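Chapter 7
Buying a Two-Armed Kit: What the Brochure Leaves for You to Find Out

In the last chapter I let you loose on single arms, and if you did the exercises you'll have come away with a decent feel for reach, payload and how much a cheap gripper slips. Now we double up. Two arms on one bench sounds like twice the work for twice the money, and the sellers would love you to think so. In my experience it's more like three times the setting up, and then (once you're over that hump) a good deal more fun than one arm ever was!

I'm going to use one product all the way through this chapter, the Kistix bench kit, sold by Iltano. I picked it because it's the one I know best. I bought mine in March for our teaching room at Sutamton, I've sworn at it most weeks, and I'd still buy it again. You can follow along with any similar kit — the questions you ask before handing over the money stay the same.

Let's start with the job. Our running example is sorting medicine boxes into a shared tub, with a place for each kind. It's a lovely beginner's task. The boxes are light, they've got flat sides, and they come in awkward enough sizes that you can't just set the gripper to one width and forget about it. It also puts both arms over the same small patch of table, where they can get in each other's way, and sorting that out is what most of section 7.3 is for. 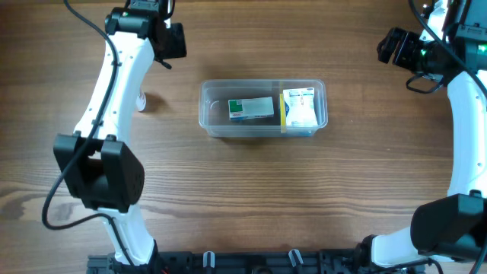
One reader of the first edition, Escobar, wrote to say that I was being far too kind to kits like this. The sorting task flatters them, the letter went on, as any pair of arms can manage a couple of cartons on a clear table, and a buyer ought to see the thing struggle with a full shelf before parting with a penny. I think that's half right. A tidy bench does make every product look good, and when you watch a seller's demo you should ask them to move the tub a hand's width and run it again. But I'd never start a class on a full shelf. You learn nothing from a pile of squashed cartons except how to pick them up.

So what does your money get you? With my order it was 2 arms, the rail they bolt to, the cables and a licence for the software. The bench is up to you. I'd put the price of a good solid one into your budget from the start, because a wobbly table will ruin your accuracy and you'll blame the arms for it. I did, for a fortnight.

Then there's the payload. The sheet that came with mine says up to 600 grams per arm, and I plan lessons on 400. Fully stretched out, an arm has a much harder time than it does tucked in close, and the bigger number tells you very little about that. When you compare kits, ask every seller for the figure at full reach. Some will have it ready, and some will go rather quiet.

Support is the last thing I'd check, and it's the one my students always skip. I sent Iltano 19 questions in my first term. The answers on wiring were quick and clear, the ones on calibration were slow, and one about spare gripper fingers never came back at all.

Before you go on to 7.1, find the spec sheet for any two-armed kit and write down every figure that comes without its conditions. Keep the list handy, as we'll be filling in the gaps when we get to reach and load.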